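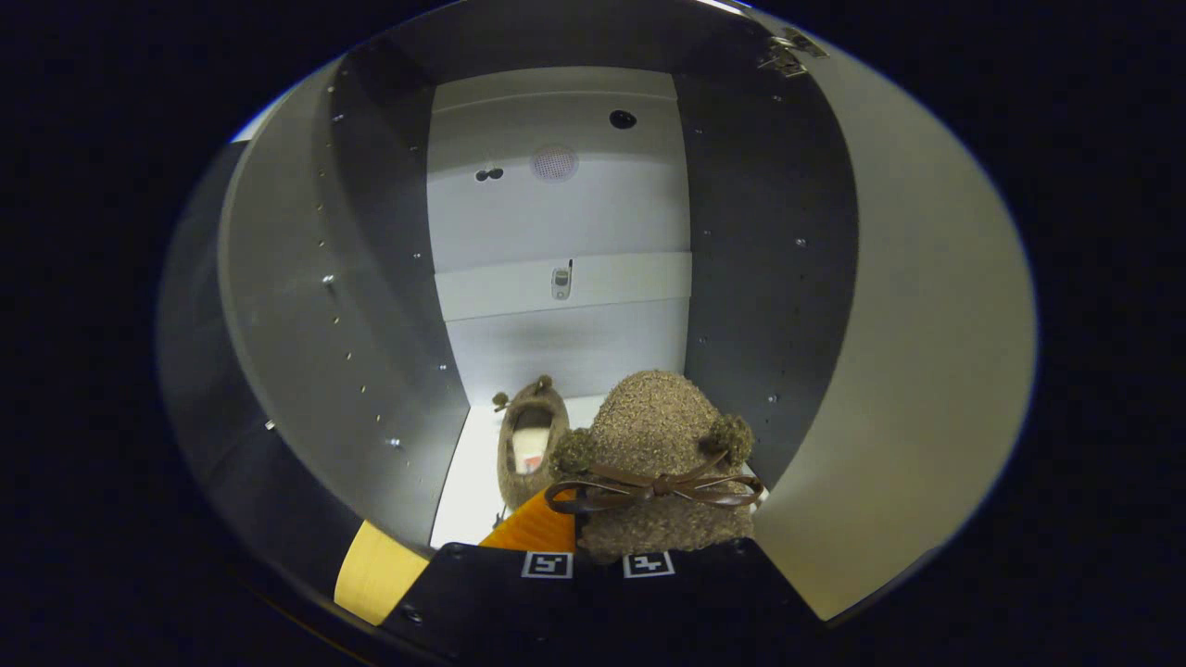

Should both slippers of a pair be stored in the same compartment?

Each pair is to be kept together in one compartment, soles down, with the second slipper placed beside or behind the first. Splitting a pair between two compartments is the most common cause of the mismatch reports received by this desk.

Stekasgate Residence Services
Facilities Support Desk
Request 155
Category: Guest storage, indoor footwear
Priority: Normal
Opened: 2018-04-20
Opened by: Kamonchanok Srisuk
Status: Resolved, monitoring

Summary of request

The front hall team reports that the plush slippers (brown, with ribbon bow and pompoms) are difficult to store in the narrow white compartments. Three concerns are recorded. Compartment doors do not close fully when a pair has been put away in a hurry. Ribbons are coming undone. Brown fibres are collecting on the compartment floors, where they show clearly against the white and have drawn remarks from guests.

The plain felt slippers held in the same cabinets are not affected.

Background

The plush style was added to the footwear stock in January to replace worn pairs. The order was placed with Bisgaard and comprised 52 pairs. The cabinets were supplied earlier by Clisov and were selected with flat slippers in mind. No change to the cabinets is budgeted for this year.

Log

Entry 1, Support Desk
Request received and acknowledged. The front hall team was asked to confirm whether the doors fail to close on every compartment or only on the narrow ones, and whether the pairs concerned had been washed before storage.

Entry 2, Kamonchanok Srisuk
The difficulty is confined to the narrow compartments. The wide ones on the bottom row close without trouble. Both washed and unwashed pairs are affected. Staff have been placing the slippers side by side with the toes outward, and the bow then presses on the inside of the door. The pompoms also catch on the hinge. One has come away entirely and is being kept in an envelope at the front hall desk.

Entry 3, Support Desk
The hinge on the compartment in question was inspected. A small burr was found on the lower leaf and filed smooth. The remaining hinges in that column were checked by hand and are satisfactory. The door magnets are holding as they should. The failure to close is attributed to the way the slippers are placed, and no part has been ordered.

The following method was tried in a narrow compartment and is recommended for all plush pairs:

1. Shake each slipper out over the bin before returning it.
2. Retie the bow if it is loose. A single bow is sufficient. Do not use a double knot, as the ribbon creases and is slow to undo before washing.
3. Put the first slipper in with the toe toward the back wall.
4. Put the second slipper in front of it or partly alongside, also with the toe toward the back. Do not stack one on top of the other.
5. Tuck in the ribbon ends and check that both pompoms are clear of the hinge.
6. Close the door gently. If it springs open, take out the front slipper and begin again from step 4.

Entry 4, Support Desk
With regard to fibres, the cleaning schedule was reviewed. Compartment floors are presently wiped once a week with a damp cloth. A damp cloth tends to roll the fibres into the corners and leave them there. The Jornel lint brush already held in the linen room is to be used first, followed by the cloth. New pairs may be expected to shed more than those that have been through the wash several times.

Pairs should be washed inside a mesh bag on the cold, gentle cycle and dried flat. The dryer is not to be used, as heat mats the pile. Slippers must be fully dry to the touch inside, including under the heel, before they go back into a closed compartment.

Entry 5, Support Desk
The method in Entry 3 was sent to the front hall team with a request for comments after a full week of use.
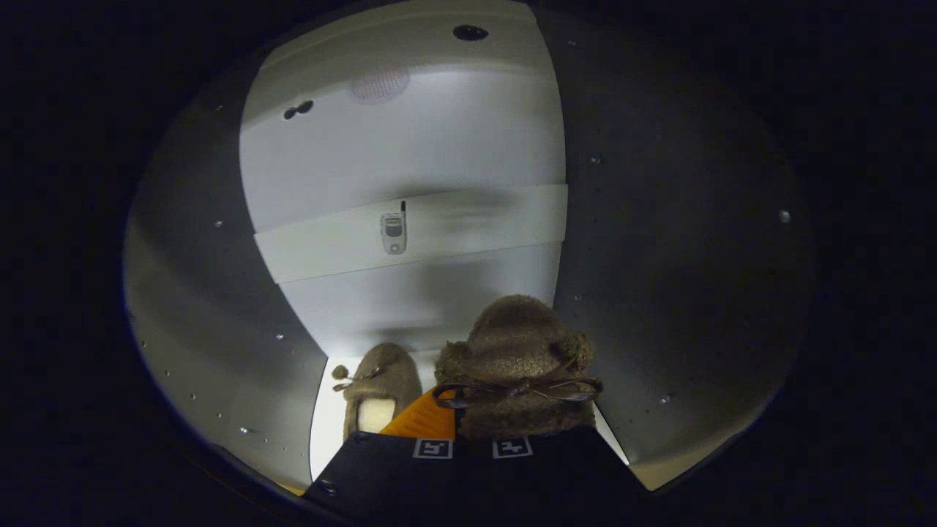

Nantana Mahawong replied that the method works well for the smaller sizes but that the largest pairs still take some persuasion. She asked whether those could be moved to the bottom row permanently, as guests who need a large size often have trouble finding one in any case, and whether the bows might be stitched at the centre so that they stay tied through the wash.

Entry 7, Support Desk
Both suggestions were considered. The bottom row is approved for the largest plush pairs, and the size labels will be changed to match. The felt slippers now in that row will go to the narrow compartments.

Stitching the bows is also approved, to be done by the linen room as pairs come through for washing. Please use brown thread and catch the centre of the bow only, leaving the loops free. The loose pompom may be sent down in its envelope at the same time, with the size of the slipper it belongs to written on the front.

Entry 8, Kamonchanok Srisuk
The labels have been changed. All doors in the front hall were closing properly at the evening check. Two staff members who were away have since been shown the method. One mismatched pair was found, a medium left with a large right, and the partners were located in the next column.

Entry 9, Support Desk
Noted with thanks. The request is marked as resolved and will remain under monitoring until the linen room confirms that the stitching is complete. Further reports of doors failing to close should be added to Request 155, with the compartment number and slipper size. Missing slippers should be reported separately to Lost Property.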